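About us

Hello, and thanks for wandering over to the page that most people skip. I run Drukonach, a small company that teaches machines to handle soft things. Towels, cloths, pillowcases, the odd sock. If it flops, we're interested! I started the firm because I'd spent years around robots that were brilliant with metal boxes and hopeless with a tea towel, and I thought somebody ought to have a proper go at it.

We don't build big robot arms. What we do is the handwork that comes first: people pick things up, fold them and put them down again using hand-held grippers with little cameras on, and the recordings go to the customers who train the arms. Our main customer is Kleinschmidt, who fit out laundries, and we do a fair bit for Flinholm as well (they make sorting lines, and they are lovely to deal with, even when they ring at eight in the morning).

Now, most pages like this one tell you how well everything has gone. I'd like to tell you about the time it went badly, as it changed how we work more than any of the good months did, and new customers always ask me about it anyway.

It was May, and we were in the middle of a big batch for Kleinschmidt. Our grippers close with a trigger, and there's a release that lets the fingers spring open if anything gets stuck. We'd named that version of the gripper Sumar, and we were pretty proud of it. One of our operators was working through a pile of small cloths when a corner got drawn into the housing and wound itself into the linkage behind the fingers. She did what we'd all been told to do and pulled the release. Nothing happened. She put her other hand in to free the cloth, the linkage let go all at once, and two of her fingers were caught in it.

She was fine, I'm glad to say. Two sore fingers, a bruise that went a spectacular colour and a cup of very sweet tea. But I was standing next to her and I felt sick, because I'd signed off that release myself and I'd only ever tried it with nothing in the gripper. It worked a treat when empty! Put a bit of thick cloth in the wrong place and the spring couldn't push past it.
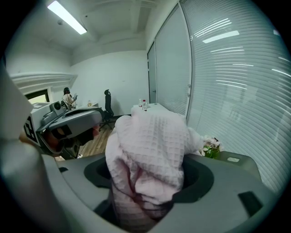
We stopped all recording that afternoon and told Kleinschmidt the batch would be late. I was dreading that call. They asked sensible questions, wanted to see what we found, and gave us the time we needed. Flinholm had a smaller job waiting and we told them as well – it seemed daft to let them hear it from somebody else.

Then we went back through the old recordings to see if it had happened before. It had. We found 5 earlier snags where the cloth had gone in too far and the operator had simply wiggled it out and carried on. None of them had been written down. I can't blame the operators for that, as we'd never given them anywhere to write it. Our log sheet had a box for the lighting and a box for the type of cloth, and no box at all for "the thing jammed".

We also found 763 recordings from that batch where the gripper hadn't been closing fully. The linkage had been bending a tiny bit with each snag, so the numbers coming off it said "shut" when the fingers were still slightly apart. A robot trained on that would think it was holding a towel and would then drop it on the floor. We threw the lot out and did them again at our own cost. It hurt, and we had a rather thin summer.

Here's what we do differently now. The linkage has a cover over it, so there's no gap behind the fingers for a corner to creep into. The release has a stronger spring and we test it with thick cloth, thin cloth and damp cloth before a gripper goes back on the shelf. Every session starts with a check that shut means shut. And the rule about hands is short enough to go on a sticker: power off, gripper down on the table, then fingers in. I've broken that rule once myself, out of sheer habit, and was told off by somebody who'd been here a fortnight. Quite right too.

The log sheet has its box as well. It fills up with all sorts. Squeaky trigger, sticky finger pad, loose screw, camera gone foggy, cloth too fluffy. Some of it is nothing, and we read it all anyway, usually over lunch. A loose screw that gets mentioned on a sheet is a five-minute job, and I'd much rather have that than another afternoon like the one in May.

I should say we still get jams. Cloth is cloth, and it'll find its way into anything if you give it long enough. The difference is that we hear about them the same day, and the recording gets a flag so that nobody trains a robot on it by mistake. If you're a customer, you'll see those flags in your delivery notes, along with a line on what happened and whether we recorded it again. Please don't be put off by them. A set of notes with no flags at all would worry me far more.

If you'd like to work with us, we're nearly always after patient people who don't mind folding the same thing over and over – no robot experience needed, and we train everybody from scratch, starting with the release. If you've got something floppy that your machines can't cope with, send us a sample and we'll have a play. And if you use a Sumar gripper from before the cover was fitted, please stop using it and get in touch through the contact page. We'll fit the new parts free of charge and pay the postage both ways.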